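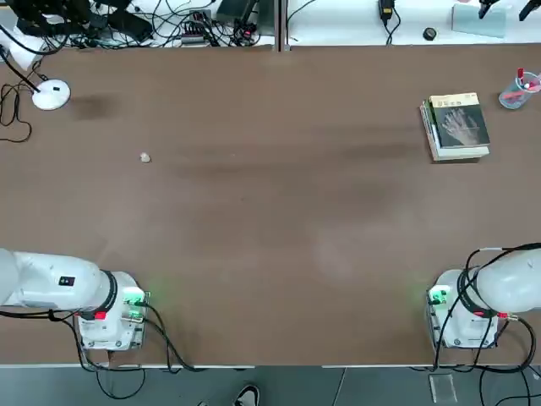

September 29, 2024
Notebook, Iltitz bench, two-arm table

Today I worked on the desk clearing task with Golshifteh. We want the arms to prepare the reading desks at Staltirico before people come in: books to one side, pens in the cup, paper waste away. Until now the morning shift does this by hand, 17 desks each time.

Set for this run: stack of books, the clear cup with red pens, one small white crumpled thing on the open part of the table. Books stay a little askew on purpose, nobody leaves them straight.

Speed limit is set to 400 in the Gitovon settings. At 1000 the wrist shakes too much when it closes. I keep 245 for anything near the cup.

Golshifteh talked with the morning shift. They are not against it, but they ask who will decide what is waste. One of them always keeps notes which readers forgot, even if crumpled, and puts them in a drawer. The arms have no rule for this. I propose a "not sure" tray, which a person checks later. It means the job becomes more checking and less carrying, and I think we must say this to them clearly, also that checking takes time and should be in the shift plan.

To do:
- cables at the front edge hang down to the floor, tie them up
- ask for a size for the tray
- repeat with thinner books
- shift plan must be agreed before December

Lok-yiu Chiu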